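Felt seal or lip seal on a slow shaft? (Phelan gearbox rebuild)
Bench and Shop > Lubrication and Seals

dkessler
I am rebuilding a Phelan right-angle gearbox from a small feed conveyor. Output shaft is 30 mm and turns at 76 rpm. The original seal was a felt ring in a tapered groove. It had gone hard and the oil was getting past it. I would like to machine the groove square and press in a rubber lip seal. Has anyone done this on the older housings? 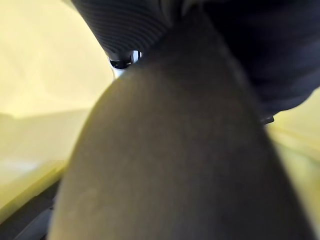

Rosalba Caruso
Check the housing wall first. On the one I did, there were only a few millimeters of casting outside the felt groove, and a standard lip seal wanted more depth than that. I ended up making a bolt-on carrier. Felt would have been an afternoon.

tinplate_ed
Agree on the wall. Disagree on felt. Felt holds grease well and holds oil poorly. If the box is filled with oil to the shaft centerline, a felt ring will weep no matter how fresh it is. What are you filling it with?

dkessler
The plate says oil, grade not readable. I have been using Mavel 220 because that is what the rest of the line gets. Level is just under the shaft.

tinplate_ed
Then it was always going to weep a little. Lip seal.

Aldo Amato
I would not be so quick. I look after a row of these and they are all still on felt. Last one I opened had 2,271 hours on the ring and the outside of the housing was no worse than damp. Things that matter:

Soak the new ring in warm oil overnight before fitting. A dry ring will burn itself a glaze in the first hour.
Cut the ends on a slant so the joint overlaps.
Do not pack it tight. If you have to hammer it in, it is too thick.
Clear the breather. A blocked breather will push oil past any seal you like.

halfnut
The breather is the one people skip. I had a Relterov box that went through three lip seals before I looked at it. Paint over the hole.

Rosalba Caruso
Also look at the shaft where the felt ran. Felt picks up grit and turns into a lap. Mine had a groove you could catch a fingernail in. A lip seal on that surface leaks from day one unless you sleeve it or move the lip over to clean metal.

dkessler
There is a groove. I can feel it but can't measure it with what I have here. Breather looks open but I will pull it and blow it out on Saturday.

tinplate_ed
Thin-wall repair sleeve, then. Braltier lists them in 30 mm. Fit it with retaining compound and knock the flange off if it fouls the coupling.

Aldo Amato
So now it is a sleeve, a carrier and a machining setup, to cure a weep at 76 rpm. Felt does not care much about a shallow groove. It will conform.

tinplate_ed
It conforms and goes on cutting the groove deeper. You are putting off the same job.

Aldo Amato
By several years, yes. I am fine with that on a feed conveyor. On a motor shaft at 900 rpm or up I would do it your way.

halfnut
Whatever you pick, do not bore the housing without dialing in off the bearing seat. The outside of those castings is not true to anything.

dkessler
Noted on the bearing seat. Wall outside the groove measures 4 mm at the thinnest point, so a pressed-in seal is out without a carrier. I will fit felt for now, soaked as described, and order a sleeve for when the box next comes off. Does the density of the felt matter? The supplier has a soft grade and a firm one.

Aldo Amato
Firm. The soft stuff sheds fibers into the oil.

Rosalba Caruso
Firm, and ask for wool. I was once sent a synthetic that would hardly take up oil at all.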